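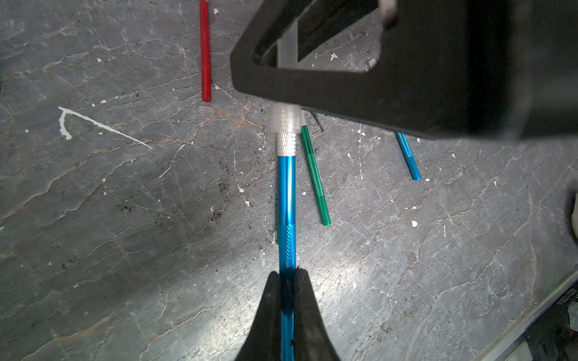 Search this manual Enter keywords Go
Print this page | E-mail this page

2018-06-25
By Danai Chatzigeorgiou

Section 6. Setting up the open day demonstration

This section covers the gripper station as we run it for visitors at Skisorbridge. It assumes the arm is already bolted down, powered and homed (Section 4). If you were handed the Zistlow quick start card, read it once for the connector diagram and put it away. It says a new operator can have a "crowd-ready demonstration" going in 24 minutes. Salim Odera and I have never come close to that, and we had both done it before.

6.1 Before you start

You need the metal rods, the clear tubes, one soft toy, a lint-free cloth, the teach pendant and a second person who can reach the stop button. The second person should not also be the one talking to visitors. We tried combining the jobs last June and the talking won.

CAUTION: Keep hands off the work surface whenever the drives are enabled. The light on the base shows power only. It doesn't tell you whether the arm is about to move.

6.2 Laying out the parts

1. Drives off. Wipe the finger pads.

2. Lay the rods on the stone with space between them, at slightly different angles. A tidy parallel rack makes the machine look better than it is. If a visitor asks whether it could manage with the parts lying differently, you want to be able to say yes and mean it.

3. Put the tubes down in their own area. These can go in a row.

4. Put the soft toy in last, wherever it fits.

5. Switch the room lights to the setting you will use for the day. Don't calibrate under one setting and open the doors under another.

6. Enable the drives and run the camera check from the pendant. A score of 105 or better is a pass according to the vendor. I don't know what the score measures, and the manual that came with the arm doesn't say either. We have had 109 on a morning when the first four grasps all missed. Record it, then do step 7 regardless.

7. Send the fingers to the middle of one rod at low speed and look at the gap on each side. If they don't straddle it evenly, go back to the wrist camera calibration in Section 5.

Note: The rods are shiny. The knurled band gives the fingers something better to hold than the smooth part does, so teach your grasp close to it.

6.3 Grip force

The pendant offers Auto, Soft and Firm. Auto is the default, and the sales page makes a good deal of it. In our trials Auto picked Firm for nearly everything, toy included. Set it by hand:

Metal rods: Firm
Clear tubes: Soft
Soft toy: Soft, with the fingers opened to full width first

CAUTION: Changing the force setting does not change a grasp already in progress. Open the fingers, change the setting, then close.

6.4 The soft toy

Visitors like this part best, and it proves the least. Long fur hides where the body starts, so the camera's idea of the edge and the fingers' idea of the edge don't agree. Aim for a leg or an arm. Do not try for the head in front of people. 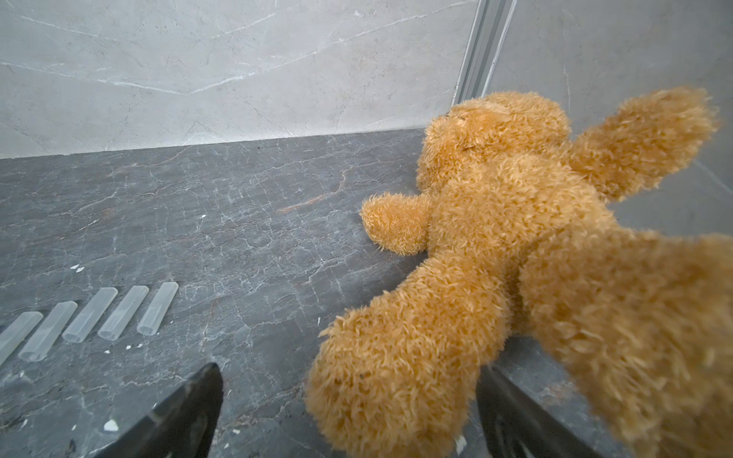
1. Bring the fingers down wide and slow.

2. Stop with a limb between them and look before closing. If you see only fur between the fingers, back out and come in deeper.

3. Close on Soft. Wait for the pendant to report contact.

4. Raise a short way and hold. If the toy swings, lower it again. Do not carry a swinging toy over the rods.

The pendant will report "Grasp OK" when the fingers have closed on anything at all, a tuft included. Judge with your eyes.

6.5 What to tell visitors

Say which moves are taught and which the camera works out. On our set-up the approach height and the drop position are taught. The sideways correction is the camera's. The rest of the talk can be whatever you like, but get that much right. The poster Skurkotmont sent us says the arm "understands objects", and we leave it in its tube.

Expect to be asked about the success rate. Please don't give a figure from the brochure. If you want one, keep a tally on the day, misses included, and show people the sheet. A session with a few drops in it usually gets better questions than a clean one.

If a grasp fails, let it fail. Open the fingers, return to the start height and try again at the same speed. Don't nudge the part into place by hand between tries and then call it the same demonstration.

6.6 Between groups

1. Drives off before anyone leans in.

2. Move at least two parts to new positions.

3. Check that nothing has rolled under the arm housing. Rods do.

4. Wipe the pads again after the toy. Fibers stick to them and the next rod will slip.

5. Repeat step 7 of 6.2. The quick start card calls this optional. Do it anyway.

For shutting down at the end of the day, go to Section 7.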